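Senard Tables: a small gallery from our workroom
02/01/2025

Welcome to our gallery page. We are a small workroom in Nasik and we collect, clean and repair light tables and the small things that people put on them. Since last May we have worked on 85 pieces. Most of them were sold in our hall, and the rest stay here for our own use.

Every table gets a number in our book. The newest is 1571, because we continued the numbers of the old Porkik shop – we liked their book and did not want to begin again from one.

A white table with a smooth top, and a smooth pale pink piece in front of it. I like these two light colors together. 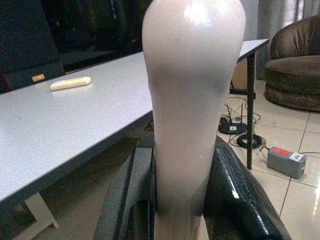
How do you clean a white tabletop without making it dull?
Use warm water with a little dish soap and a soft cloth, then dry it right away with a second cloth. Powder cleaners leave small scratches, and after some months the shine is gone.

Tiled floors are good for tables, but they are hard on the legs. We put felt under each leg before the table goes out, and we change it when it becomes thin.

The Baxter hall is open for visitors 4 days a week. Delivery inside the city costs 350 rupees – please write to us first if you live on a high floor.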